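Mouse on the left after thirty years on the right -- anyone else made the switch?
Lemero Boards > Home Office > Wrists, Backs and Necks
Started January 27, 2025

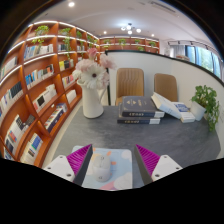 marlowe_bay wrote:
I did it, and the first week was miserable, so please don't judge it by the first week! I couldn't hit a scroll bar to save my life and I kept closing things I meant to open. By the third week I had stopped thinking about it. My advice is to leave the buttons the way they are (don't swap them in the settings) so that you can still use anybody else's computer without getting muddled.

pinecone_pat (original poster) wrote:
Oh, thank you, that was fast, I hadn't even finished typing the rest of my question! So let me back up a little. I do bookkeeping from home, mostly invoices, and there are days when I'm at the desk from breakfast until it's time to start supper. My right wrist began grumbling in July and I ignored it, as one does, and now it wakes me up some nights. My sister-in-law swears that moving the mouse to the other hand fixed hers. I've got a soft little pad with clouds on it, which cheers me up no end, but cheerful isn't the same as comfortable and I'd love to hear what the rest of you have tried before I go spending money. I already have one wrist cushion in the drawer that I hated.

Trundle94 wrote:
Going to disagree with marlowe on the buttons, in the friendliest way. I swapped mine on day one and was very glad of it. If you click with your middle finger all day you're asking the weaker finger to do the heavy work, and mine got sore inside of a week. Swap them, use your index finger, and put up with being clumsy at the library once in a while.

marlowe_bay wrote:
Fair enough, Trundle, though my middle finger has never complained. Maybe it depends on the shape of the mouse? Mine is pretty flat.

oldgrayheron wrote:
Before you change hands, Pat, have a look at how high your desk is. I spent a small fortune on gadgets (two trackballs, a Suvby upright mouse that felt like shaking hands with a potato, and a brace from the drugstore) and what helped in the end was raising my chair and putting a box under my feet. My elbow had been lower than the desktop for 11 years. Eleven! My wrist was bent back the whole time and I never noticed, and then I'd blame the mouse. Sit the way you normally sit, let your arm hang, bend it at the elbow, and see where your hand wants to be. If it's below the desk, start there.

pinecone_pat wrote:
Well, I just tried that and my hand is well under the desk. It's my grandmother's old dining chair and I love it dearly, but I don't suppose it was meant for typing. I'll try a firm cushion tonight.

quietcorner wrote:
I want to put in a word for the keyboard, too. If yours has a number pad on the right side, the mouse ends up way out past your shoulder, and that reach is hard on you by the end of the day. I bought a short keyboard with a separate number pad, a Kirinance, and now the number pad sits wherever I like. For a bookkeeper that might be the best of both worlds -- mouse on the left, numbers on the right, and each hand has its own job.

Trundle94 wrote:
Seconding quietcorner. That's the one really good argument for going lefty if you type figures all day. You never have to let go of the mouse to reach the numbers.

beans_and_toast wrote:
I'm going to be the wet blanket, sorry. I switched to my left hand and rested the right one, and five months later I had two sore wrists. The trouble was that I was never taking a break, and I just moved the trouble over to the other side. If it's waking you up at night, please go see somebody about it. I waited too long, and I had to wear a splint to bed for 13 weeks.

oldgrayheron wrote:
Beans is right, and I should have said so first. Night pain is worth a phone call.

pinecone_pat wrote:
All right, all right, I'll call in the morning! I feel properly scolded, and I mean that with affection. In the meantime I have a couch cushion on the chair and a stack of old phone books under my feet, and I'm going to try the left hand for the invoices only and stay on the right for everything else. Does that sound silly, doing half and half?

marlowe_bay wrote:
Not silly at all, it's how I started. Mornings left, afternoons right. Slow the pointer down a notch in the settings while you're learning.

Trundle94 wrote:
And swap the buttons :)

marlowe_bay wrote:
Don't listen to Trundle.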